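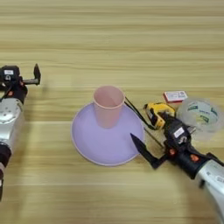
Figure 1. Horizontal grain on a wooden tabletop, with pale and slightly darker bands alternating.

3.2 Grain direction and stated preference

The second part of the study dealt with grain direction as a factor in how people judge a work surface. Earlier work in our group (Kälin and Shibata, in preparation) treated tone and gloss together and left direction aside. We use "horizontal" for grain that runs left to right as seen from the seated side (Figure 1) and "vertical" for grain that runs away from the sitter. Diagonal and mixed layouts, such as parquet tops, were not tested.

A total of 52 adults took part, all recruited through the reading rooms at Ponside and Futelbridge. Each person attended two sessions. In the first, they read a printed text for a fixed period at a table with one grain direction; in the second, they read a text of matched difficulty at a table with the other. The order was balanced across the group. Light at the table surface was held at 300 lux, and window blinds were kept closed throughout. Chair height could be adjusted by the reader, but the chair could not be moved sideways.

After each session the reader filled in the Iordache comfort form, modified by us to drop the items on noise. The form asks for ratings of calm, order, warmth and perceived width of the surface. A free comment box was added at the end. Readers were told that the study was concerned with furniture in public buildings. Grain was not mentioned until the closing interview.

Perceived width was rated higher for horizontal grain at both sites. The effect was larger among readers who sat at the long side of the table, which fits the view that continuous bands act as a cue to extent. Ratings of order showed the same trend but did not hold once site was entered into the model. Calm and warmth did not differ by direction. In the free comments, tone was mentioned far more often than direction, and several readers used "light" or "yellow" to explain ratings that had nothing to do with color.

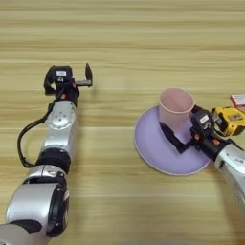
Figure 2. Light wooden tabletop with grain streaks in pale beige, tan and soft yellow.

Contrast between bands is a likely confound. Where darker lines alternate with lighter ones (Figure 2), direction is easy to read from a seated position; on low-contrast tops it may not register at all. The Cestevov scale, which grades band contrast by eye against printed cards, was applied to every test table by two raters working apart. Disagreements were settled by a second reading on another day. Tables in the lowest grade were excluded before the sessions began.

Two limits should be noted. The Ponside tables had been refinished more recently than those at Futelbridge, so site and surface condition cannot be fully separated. The reading task also kept the eyes on the page for most of each session, and tasks that leave more of the surface in view may give a stronger effect.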